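Chapter 6
Clothes on the Bed: Sorting, Folding, Putting Away

Draft text for the Horusska home skills series. Wakana Sekiguchi and Jyoti Kandpal

What you'll cover
Clearing a bed that has turned into a closet
Telling clean from worn, fast
Shaking out and laying flat
Dark fabrics and lint
Three folds: shirt, pants, the odd shapes

Words to know
hem, seam, nap, lint, care label, crease, grain

Start with the bed. Most people do. It's the biggest flat surface in the room, waist high or near it, and soft, so nothing snags. Also the place where clean laundry goes to sit for four days. Same bed, two jobs. This chapter is about the first one.

Before anything gets folded, make the bed. Quilt pulled up, pillows back against the headboard. Two minutes. Folding on top of a rumpled quilt works, sort of, but the lumps come through and your shirt front ends up crooked. Students skip this step every March when we run the unit, and every March we get the same crooked shirts.

Then pick up one thing. Only one. Hold it by the shoulders or the waistband, whichever it has, lift it clear of the bed and give it a swing. Air gets in, sleeves drop, the hem finds its own level. Big pieces need a wider swing than you think. Watch the lamp.

Dark clothes get their own turn. Black shows everything: lint, pet hair, fluff off a new blanket. Do the darks first while the quilt is clean, or last with a sheet put down, but don't mix them in. Look for the care label while the piece is in your hand. Some are sewn in, some are printed right on the cloth and fade untill you can hardly read them. Section 6.2 has a chart of the symbols.

How much is there? Jyoti's class kept a tally one term, every item that crossed one bed in one household. 1051 pieces. Around 300 of those were socks, counted singly. The fold itself was quick. Deciding where each thing went was the slow part, and thats what section 6.4 is for.

Try this before reading on
Take one large item from your own pile. Shake it out over the bed and lay it down front side under. Smooth from the middle to the edges with flat hands. Find the hem. Is it straight or curved? Curved hems don't line up when you fold bottom to top, so write down what you did about it. Bring the note to class.
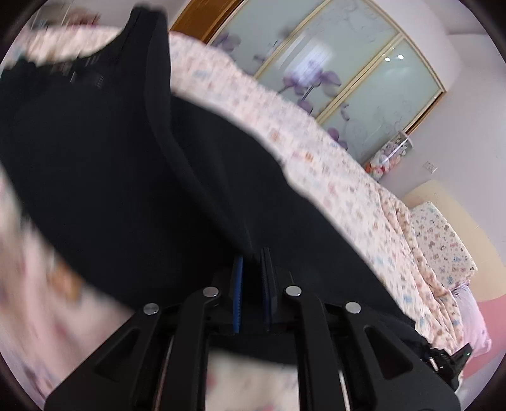 Fig. 6.1 Large black piece lifted over the quilt. Note the curved hem.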